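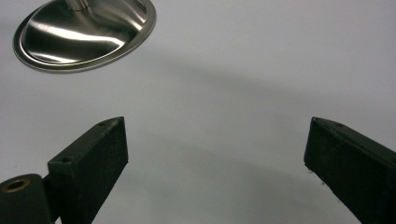 Dondari Countertop Paper Towel Holder, weighted model

4 min read

The Dondari is an upright paper towel holder with a weighted base and a spring arm that presses against the roll. I bought one in January to replace a Mokgethi that tipped whenever a sheet was torn with one hand.

Tearing. With a full roll, one-handed tearing works on the first pull if the pull is sideways and fairly quick. A slow pull unrolls a second sheet. Performance drops as the roll gets smaller, and by the last quarter the arm no longer reaches the paper with enough force to stop it spinning. Thick quilted towels tear more cleanly than the thin recycled kind.

Stability. The base stayed put on laminate and on sealed stone. On a glass shelf it crept forward a little with each pull. The underside has a thin rubber ring, glued in a groove. Mine came loose at one point after 60 days and was reseated with contact cement.

Fit. Standard and large rolls both go on. Rolls with a narrow cardboard core need to be pushed down hard, and the core tends to crease. The center rod unscrews for storage. The thread is fine-pitched and easy to cross, so start it by hand and back off if it binds.

Cleaning. Fingerprints show on the finish. A damp cloth followed by a dry one removes them. Avoid scouring pads. The pivot of the arm collects lint and has to be cleared with a toothpick.

Compared with the Sirnska, which costs around 90 percent as much, the Dondari is heavier and has the better arm. The Sirnska has the better foot, a full rubber pad that does not peel.

Recommended for large rolls on a hard counter. For thin towels, the Sirnska is adequate.

Eamon Keogh, August 2021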